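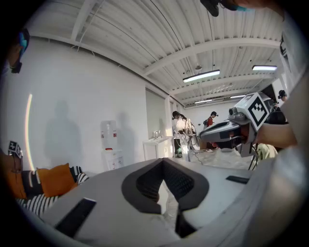
## Gellard fitted sheet, deep pocket — single, double, king

Cotton fitted sheet, elastic all the way round (not just the corners). Sold one at a time, pillowcases are seperate.

Price: 18 each for the single. Double and king on request, the price list is being redone.

Colours in stock: white, oatmeal, slate. The navy is finished and not coming back, please stop asking Iara.

### Sizes

- Single — fits a standard single, mattress up to 30 cm deep
- Double — same depth
- King — same depth, but see the note on toppers

Measure the mattress first. Side seam to side seam, then the depth with the topper on if you use one. Most returns we get are depth. If yours is over 30 cm you want the Lindari extra deep, different page, different price.

### Fabric

100% cotton percale, 200 thread count. Crisp, bit stiff out of the packet. Softens after four or five washes. Not a sateen, so no shine, and it will crease. If you hate ironing take it off the line while it's a touch damp and put it straight on the bed, the elastic pulls most of it flat.

The white is a proper white. Oatmeal varies a little from batch to batch — if you need several to match, order them together and say so in the notes box.

### Washing

- Wash before first use, on its own
- 40 normally, 60 is fine for the white
- No bleach on slate or oatmeal
- Tumble low, or line dry
- Do up the duvet cover before it goes in the same load, otherwise the sheet ends up inside it in a knot
- Shrinkage is up to 3% on the first wash, the sizes above allow for it

### Putting it on

Label goes bottom right, as you stand at the foot of the bed. Do the top two corners first, then the bottom ones, then run your hand under the long sides. If the last corner won't go you've got it round the wrong way.

### Trade and holiday lets

Packs of 70 for guest houses, laundries and so on. Plain white only. Code 418 on the order form. Packs come folded in brown paper, no individual bags, so have somewhere dry to put them. Ask for Tarek Harb, he does the trade accounts. Mixed sizes in one pack — yes, but allow another week.

Colour coded labels (a stitch in the hem, red single, blue double, green king) can be added to trade orders. Small charge. Can't be done afterwards.

### Delivery

Sent from the Medina warehouse, normally two working days. Islands take longer. Large trade packs come on a pallet and the driver only does kerbside, so you'll need a pair of hands.

### Returns

Unwashed and in the wrapper, 30 days. If a seam goes or the elastic gives up within the year send us a photo of the label and the damage, we'll swap it. Dont post it back until we've replied please.

### What people wrote

"Stays put. The old ones pinged off every night." — Abelardo Acuña

"Good sheet, scratchy the first week, fine now. Would like a green." — Damián Bustos

"Ordered the king, should of measured. Swapped for the Lindari with no fuss." — Horacio Ocampo

### Goes with

Gellard flat sheet, Gellard pillowcase pair, Brotska mattress protector (put it under the sheet, it adds hardly any depth).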